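适用范围：本章适用于以 Ulia 主手对仿真机械臂实施遥操作示教的各类岗位。实体机械臂的遥操作及徒手牵引示教另见第六章，两章步骤不得混用。

# 第五章　遥操作示教（仿真环境）

## 5.1　总则

5.1.1　本章所称“示教”，指操作员通过主手连续给出动作，由系统同步记录从臂关节角、夹爪开度及各路视图，形成可供策略训练使用的轨迹数据。

5.1.2　每一条自起录至止录之间的完整轨迹称为一个“回合”。同一任务、同一场景、同一操作员连续完成的若干回合称为一“组”。

5.1.3　未完成第四章主手标定的席位，不得进入本章所列步骤。标定记录超过有效期的，按未标定处理。

5.1.4　仿真示教不产生实体碰撞风险，但操作员的动作习惯会随数据进入模型，并可能在部署阶段由实体机械臂再现。各席位应按实体作业的要求约束动作幅度与速度。

## 5.2　席位准备

1. 检查主手底座的固定状态。底座夹具应旋紧，用手轻推主手肩部，底座不应有可感知的位移。
2. 整理主手线缆，使其自底座后方引出。线缆不得跨越操作员前臂的活动区域。
3. 调整座椅高度，使操作员握持主手手柄时上臂自然下垂，肘部略高于台面。
4. 接通 Kingi 控制盒电源，等待状态灯由闪烁转为常亮。
5. 启动示教工作站，以本人账号登录。不得使用他人账号代为采集，账号与操作员标识绑定，采集后无法更改。
6. 打开“设备”页，确认主手、脚踏开关均显示为“就绪”。

**注：** 状态灯持续闪烁不转常亮的，应先断电，检查控制盒与工作站之间的数据线，再重新上电。重复上电后仍无改善的，停止使用该席位并填报故障单。

**注意：** 主手各关节无制动装置。接通电源前，应以一只手托住前臂连杆，防止其因自重下落而损伤末端手柄。

## 5.3　载入任务与场景

1. 在“任务”页选择本班次下发的任务包。任务包由项目管理员统一发布，操作员不得自行导入。
2. 核对任务说明中的指令文本。指令文本将随轨迹一并保存，操作员应完整阅读，理解有歧义时向班组长确认，不得按个人理解执行。
3. 在“场景”页选择背景。背景仅改变视图内容，工作台面、机械臂安装位置及物件的物理参数由任务包决定。
4. 点击“载入”，等待进度条完成。载入期间不得操作主手。
5. 载入完成后，核对下列内容：
 - 机械臂处于任务包规定的起始姿态；
 - 夹爪内无物件；
 - 任务指令所涉及的物件均位于台面上，未悬空，未穿入台面；
 - 各路视图均正常刷新，无黑屏、撕裂或明显滞后。

**注：** 背景与台面分属不同图层，二者在透视和倾角上可能不一致，台面下方也可能不显示支撑结构。此类情形不影响物理计算，无须填报。物件穿入台面、自行抖动或持续滑移的，属于物理异常，应点击“重置场景”。重置后异常仍存在的，按 5.8 处理。

## 5.4　视图设置

5.4.1　每席至少启用一路全局视图和一路腕部视图。全局视图用于判断机械臂整体姿态及台面布局，腕部视图用于末段对准。

5.4.2　全局视图的视角由任务包随机给定，用以增加数据的多样性。操作员不得为便于操作而锁定或改动记录视角。确需从其他方向观察的，可开启“辅助视图”，该视图不写入数据。

5.4.3　在单一视图中，机械臂末端可能与背景器物重叠。背景器物不参与碰撞计算，画面上的重叠不表示接触，亦不能用于推断末端高度。判断末端与台面物件之间的距离，应以腕部视图和阴影位置为准。

5.4.4　物件与台面颜色接近，或物件相互遮挡难以辨认时，应先在辅助视图中确认其位置和朝向，再行起录。严禁在起录之后以试探性动作寻找目标。

**注意：** 显示器亮度应保持在 80%，不得启用自动亮度及夜间色温功能。亮度变动会影响操作员对浅色、小尺寸物件边缘的判断，各席位之间也会因此失去可比性。

## 5.5　主从对齐

1. 握住主手手柄，将主手缓慢移至与从臂起始姿态相近的位置。屏幕右侧的关节偏差条由红转绿，表示该关节已进入允许范围。
2. 逐一调整各关节，直至全部偏差条为绿色。调整顺序宜自底座向末端进行。
3. 将手柄扳机完全松开，确认夹爪开度读数为最大值；再将扳机缓慢扣至底，确认读数为最小值；随后松开。
4. 保持主手静止 4 秒，系统发出一次短促提示音后，对齐完成。
5. 踩下脚踏开关并保持，从臂开始跟随。松开脚踏开关，跟随立即中止，从臂停留于当前姿态。

**注：** 跟随中止后，主手与从臂之间将出现偏差。重新踩下脚踏开关之前，应再次完成本节第 1 至第 4 步。系统在偏差超限时会拒绝建立跟随，不得以快速甩动主手的方式强行越过偏差检查。

**注意：** 对齐阶段偏差条反复变色的，多为握持过紧所致。操作员应放松手腕，以拇指和食指控制手柄，其余手指仅作支撑。

## 5.6　试操作

每次更换任务包或背景后，应先进行试操作。试操作不写入数据。

1. 在工具栏选择“试操作”，确认录制标志为灰色。
2. 使从臂自起始姿态缓慢抬起，依次向左、向右移动，观察从臂运动方向与主手是否一致。
3. 将末端移至目标物件正上方，保持夹爪张开，观察腕部视图中目标是否居中。
4. 垂直下降至抓取高度，闭合夹爪，提起物件，随即放回原处。
5. 点击“重置场景”，确认物件恢复初始位置，夹爪已松开。

视角自侧面或低处给出时，画面中的“左右”与从臂坐标系的“左右”可能不一致。操作员应以从臂底座为基准建立方向感，不应以屏幕边缘为基准。试操作中方向判断仍有困难的，可延长试操作时间，班组长不得因此催促。

## 5.7　正式采集

### 5.7.1　起录

1. 确认场景已重置，主从对齐已完成，指令文本显示在屏幕上方。
2. 按下手柄侧键。录制标志由灰色转为红色后，再开始动作。
3. 起录后应有短暂静止，使首段数据中包含稳定的起始姿态。

### 5.7.2　接近与抓取

1. 以平稳速度将末端移向目标上方，途中避免不必要的停顿和绕行。
2. 在目标上方完成腕部转角的调整。下降过程中不宜再作大角度旋转。
3. 对块状物件，夹爪指面应与物件的一对侧面平行；对扁平或形状不规则的物件，应选取任务说明所示的夹持部位。
4. 下降至抓取高度，缓慢闭合夹爪。夹爪开度读数不再变化后，方可提起。
5. 邻近有其他物件时，应自间隙较大的一侧进入，不得推开非目标物件以腾出空间，指令文本另有要求的除外。

### 5.7.3　搬移与放置

1. 提起物件后，应先升至安全高度，再作水平移动。
2. 到达放置位置上方时减速，待物件停止晃动后下降。
3. 物件底面接触台面后再松开夹爪，不得自空中释放。
4. 松开后垂直抬起末端，离开物件，返回任务包规定的结束姿态。

### 5.7.4　止录

1. 到达结束姿态后保持短暂静止，再次按下手柄侧键，录制标志转为灰色。
2. 在弹出窗口中选择“成功”“失败”或“作废”。
3. 点击“保存”。保存完成前不得重置场景或切换页面。

每组采集 12 个回合。组内各回合的物件初始位置由系统自动变更，操作员不得为追求动作一致而手动还原。组间应离席休息，连续示教时间由班组长登记。

## 5.8　回合判定与异常处理

5.8.1　回合判定以指令文本为唯一依据，按下列标准执行：

| 判定 | 适用情形 | 数据去向 |
|---|---|---|
| 成功 | 指令完成，动作连贯，非目标物件未发生明显位移 | 进入复核队列 |
| 失败 | 动作完整，但指令未完成，如物件滑落、放置位置偏离 | 单独归档 |
| 作废 | 系统异常、误触脚踏开关、起录后长时间无动作 | 保留元数据，不参与训练 |

5.8.2　抓取首次未成功、随即调整并最终完成的，判定为“成功”，同时勾选“含纠正动作”。此类回合具有训练价值，操作员不应为使轨迹显得整齐而将其作废。

5.8.3　出现下列异常时，应立即松开脚踏开关，并将当前回合判定为“作废”：

- 从臂跟随明显滞后，或在主手静止时自行运动；
- 夹爪与物件相互穿透，或物件在未受接触的情况下弹离台面；
- 任一记录视图停止刷新；
- 夹爪扳机已松开而夹爪未张开。

5.8.4　作废后应重新载入任务包，再次进行试操作。同一异常重复出现的，停止采集，导出日志并填报故障单。故障单应写明任务包名称、背景名称、异常发生时的动作阶段，不得仅填写“不好用”“卡顿”等概括性表述。

## 5.9　复核与移交

1. 班次结束前，操作员应在“回放”页抽查本人当班数据，重点查看起始静止段、抓取段及结束姿态。
2. 判定与回放内容不符的，在备注栏说明后提请班组长更正。操作员无权自行修改已保存的判定。
3. 班组长完成复核后点击“移交”，数据转入 Cliswood 数据中心的待训练区。移交后本地副本保留 22 天，到期自动清除。
4. 松开主手手柄，将主手置于托架，关闭 Kingi 控制盒，最后退出账号。

**注意：** 主手未置于托架即断电，前臂连杆可能撞击台面。由此造成的编码器偏移须返回 Dutell 服务部门重新标定，现场不得拆卸处理。

## 5.10　交接登记

交接双方应共同确认席位状态，在登记表中填写未完成的组、未关闭的故障单，以及本班次所用背景名称。采集中断于组内的，接班操作员不得续采，应将该组标记为“未满”并另起新组。

诊疗室背景下的从臂姿态与台面布局见下图。核对时应以台面上的机械臂和物件为对象，周围的灯具、柜体及治疗床均属背景。 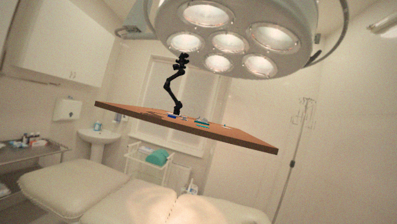

读者来函称，5.8.2 关于“含纠正动作”的规定在执行中仍有疑义：若第一次夹空之后末端退回较远处重新接近，前后两段接近动作都留在同一回合内，复核时有人认可，也有人要求作废。来函建议在下一版中写明允许后退的范围，并希望失败回合的归档数据也能供操作员回看，以便新上岗人员对照自己的手法。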